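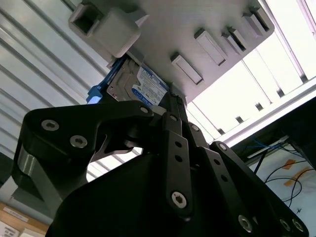 TARNBY – Sep 16, 2024

About Lokavbridge

Lokavbridge owns and operates furnished lodging in and near Tarnby. The company holds three properties: the Skinner House, the Hernbridge Cottages and the Mill Row apartments. All bookings, cleaning, laundry and building maintenance are handled by our own staff from a single office on the ground floor of the Skinner House.

The company began with the purchase of the Skinner House, a former boarding house that had been closed for several years. The heating, wiring and plumbing were replaced before the first guests were admitted. The original stair, the front porch and most of the interior doors were kept. Doors on the upper floor are narrower than current standard, and guests bringing large equipment cases should ask for a ground-floor room.

Properties

The Skinner House has 17 guest rooms on two floors, each with a private bath. Rooms are let by the night. Breakfast is served in the dining room and is included in the rate. There is no elevator.

The Hernbridge Cottages stand on a wooded lot at the north end of the lake road. Each cottage has a full kitchen, a wood stove and a covered deck. Cottages are let for a minimum of two nights, or five nights in the summer season. Firewood is stacked beside each deck and is not charged separately. The shared dock is open to all cottage guests and is taken out of the water before the first hard frost.

Mill Row is a group of apartments intended for stays of a month or longer. Tenants are mostly traveling nurses, contract engineers and families between homes. Linens are changed every second week. Utilities are included up to a monthly limit stated in the lease.

Capacity

With every unit occupied, the three properties sleep 110 guests. The meeting room at the Skinner House seats 40 at tables. Larger events are held on the cottage lawn, where a tent for nearly 300 people can be set up with 60 days' notice. The tent, flooring and portable restrooms are rented from outside suppliers and billed at cost.

Rates and reservations

Rates are set once a year in January and apply to all new reservations from that point. Reservations already confirmed are honored at the earlier rate. We do not change prices by the day or by demand. A deposit equal to one night is taken at booking – for Mill Row, the deposit is one month's rent and is held until checkout inspection.

Cancellations made 14 days or more before arrival are refunded in full. Later cancellations are refunded if the unit is let again for the same dates.

Buildings and upkeep

Each unit is taken out of service for one week a year. During that week the filters, smoke alarms, door locks and water heater are checked, and walls are repainted where needed. Cottage roofs are inspected in spring and again after leaf fall. Well water at the Hernbridge site is tested by an outside lab, and the latest report is available at the front desk.

Office hours

The office is open daily from 8 a.m. to 8 p.m. After hours, the desk line is forwarded to the staff member on call. Deliveries for guests are accepted at the side entrance and held for pickup until checkout.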